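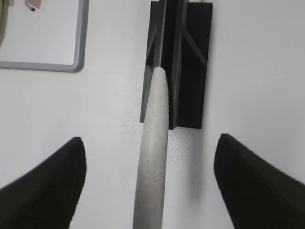

January, prep cell notebook, Prirnberg

Started 7.15. Present: Sofia Leitão, Benedek Bíró, me. Latifa Ramadan came over from the fruit line at ten and stayed until lunch.

Subject for the day is the knife handover and who does what at the fruit station once the arm is in. The cutting itself is a separate job and I am leaving it for the February pages.

Where we stand: Pludero's morning order from this kitchen is around 600 fruit pots. At present four people stand at boards from six until half past nine. The plan Hélder Carrilho took to the staff meeting has two people there, one loading and clearing the board, one filling and lidding. The other two move to hot prep. He told them that no hours go, and that this is written into the rota up to the summer. Several asked what happens after the summer and he said he didn't know. I note it here so that we don't promise more than he did when people ask us.

Run log: the counter on the arm stood at 974 picks when we shut down, all tools counted together, so it says very little about the knife alone. Benedek will split it by tool. Until he has done that, please don't quote the number to Sequeira.

We did 40 knife cycles in the morning with a banana on the board and no cutting. Take the knife, lift, hold over the table, put back. 38 completed without anyone touching anything. In the other two the arm stopped on force when putting the knife back and waited, as it should. Both times Sofia had moved the holder a few millimetres to wipe under it. The holder needs fixing to the table. Custódio Tavares has the drill plate and says two M6 bolts will do. I would like locating pins as well, so it can come off for washing and go back to the same place.

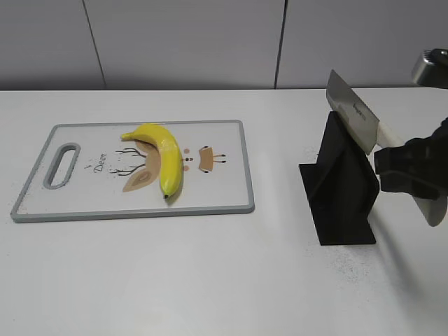

Photo: Benedek Bíró, prep cell, Prirnberg

Fine dark specks on the table by the holder. I haven't found out what they are. Sofia thinks it is the holder's black finish wearing where the blade rubs; I think it could as easily be dirt off the base plate. Taped a sample into the back of this book. Whatever it is, it can't be there when we cut food that people eat, so nothing from this table goes to the line until we know. Latifa has put that in the hygiene file too.

Latifa's comments, more or less as she gave them:

The holder is on the wrong side for her. She is left-handed, and if the arm stops with the knife in it she has to reach across in front of the blade to get to the board. Swapping sides is a morning's work for us, plus new positions in the Vinunix program. Worth doing before anyone is trained on the present layout.

She wants to see from the doorway whether the arm is holding a knife. The lamp we have shows running or stopped and says nothing about the tool. Benedek can drive a second lamp from the gripper signal. To be mounted at head height.

She doesn't want to be called an operator. The job sheet Hélder drafted says "cell operator" and the pay grade has stayed as kitchen assistant. If the title changes she thinks the grade should be looked at as well, and I agree with her – that is for Hélder and the union, but I said I would pass it on and I have.

The wrist is better without the cutting. She mentioned this last, on her way out. Three hours of knife work every morning for six years.

The deer board can stay for trials. The line boards are bigger, so all board positions will need teaching again. I would do that once, after the side swap.

One thing from the afternoon. Sofia tried the two-person routine by hand, with Benedek standing in for the arm and keeping to its cycle time. The loader is idle for nearly half of each cycle, then rushed when the board has to be cleared. Over a whole morning that would be tiresome work, worse in its way than the cutting. A second board, loaded while the first is in use, would even it out. There is room on the table if the holder goes to the other side. Sofia is drawing it up.

Open:

Holder bolts and pins – Custódio
Specks, find the source – me
Split the counter by tool – Benedek
Knife lamp – Benedek
Side swap and second board, drawing – Sofia
Job title and grade – passed to Hélder, ask again at the next staff meeting

Arm parked and powered down 16.40. Knife washed by hand and locked in the drawer, key with Latifa.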